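Grasp pose lags behind the part on a moving belt 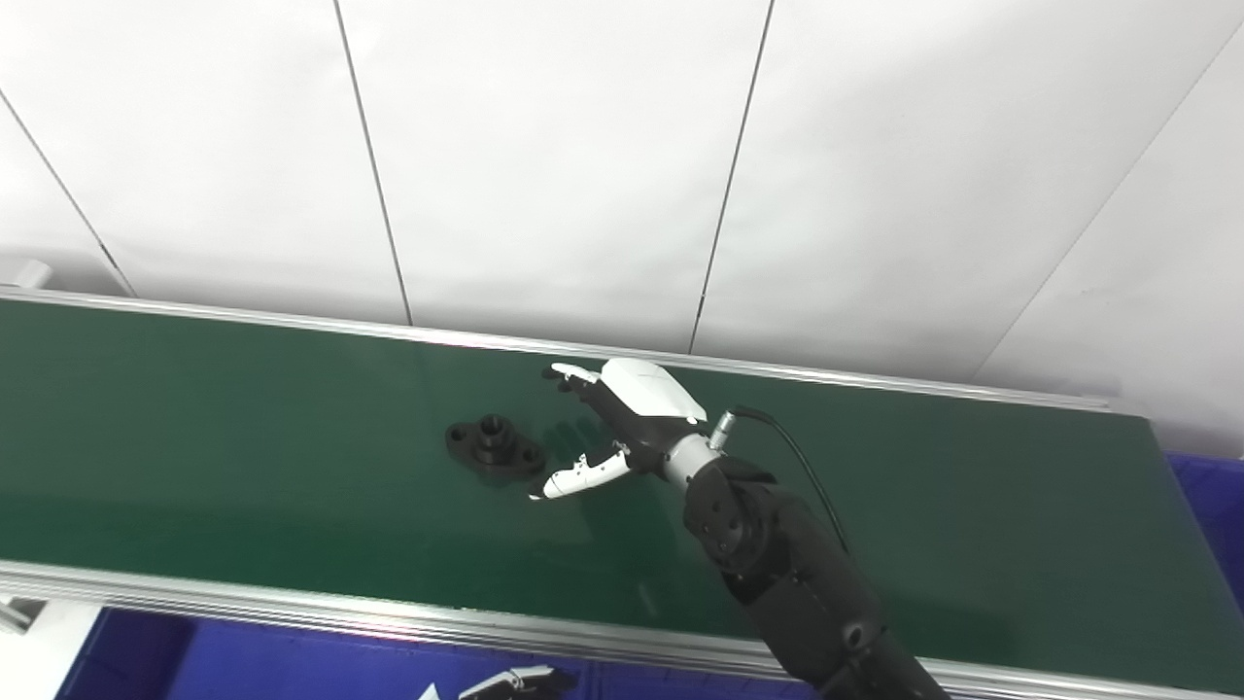
Prellov Community Help > Handling Cell Software Team

Posted by Wulan Chong, 6 December 2023

We are picking black flanged parts (flat base, two mounting holes, raised boss in the middle) from a green conveyor with a two-digit grasp. With the belt stopped, the planner puts the open fingers beside the part and closes on the base plate every time. With the belt running, the hand arrives behind the part by 14 mm. The offset is the same on every cycle and grows if I raise the belt speed. Detection runs at 28 Hz and the hand-eye calibration was redone in September. Is this a calibration fault or a timing fault?

Wahyudi Kusuma

Timing. A calibration error would show up with the belt stopped. Check which timestamp your pose message carries. The Besnard driver stamps the image on arrival at the host by default, so exposure and transfer time are lost. Set it to stamp at trigger, then have the planner project the pose forward along the belt axis using encoder velocity, up to the planned contact time. Projecting only to the time planning starts will leave you short by the length of the approach move.

Also fit the belt axis from tracked poses. Ours was 2 degrees out from the rail drawing, and the belt slopes as well.

Sekar Wibisono

Had something similar, slowed the belt down and it went away. Might be worth turning the exposure down too, the rails are shiny.

Ningsih Manurung

Slowing the belt only makes the offset smaller. Wahyudi's fix is the right one. In Clurix the setting is under tracking, "predict to contact", and it is off after a fresh install. Log the trigger and planner clocks together first. Ours were 34 ms apart until we synchronised them.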